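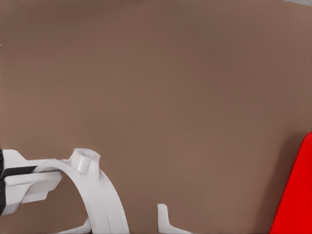

How a Robot Joined the Team at Etia

Have you ever put away so many building blocks that your arms got tired? Now imagine doing it 100 times before lunch! At the Etia parts shop, that used to be Agnes Cairns's job. She picked small parts out of a bin and set them in trays, hour after hour.

Now a robot arm does most of the picking. At the end of the arm is a gripper, which works a bit like your thumb and finger. Try it yourself: pinch a pencil, lift it, and put it down somewhere else. Easy for you! A robot needs every bit of that spelled out. How far should it reach? How hard should it squeeze?

That's why the team practices on a computer first. Wakana Tanabe builds a pretend version of the robot on her screen, a lot like a video game. If the pretend gripper bumps into something, nothing gets broken - she changes the instructions and tries again. One tricky move took her 207 tries!

So what does Agnes do now? She checks the finished trays, and she teaches the robot team which parts are slippery or easy to bend. She knows those parts better than anyone, and her wrists don't ache at the end of the day.

Some things were hard, too. Yuto Nomura missed chatting across the sorting table, and he had to spend about 4 weeks learning a new job. Learning takes time, even for grown-ups. Now he plans the robot's work each morning, and he still eats lunch with Agnes.

Want to try being a robot programmer? Ask a friend to be your robot and tell them how to pick up a cup - they can only do exactly what you say!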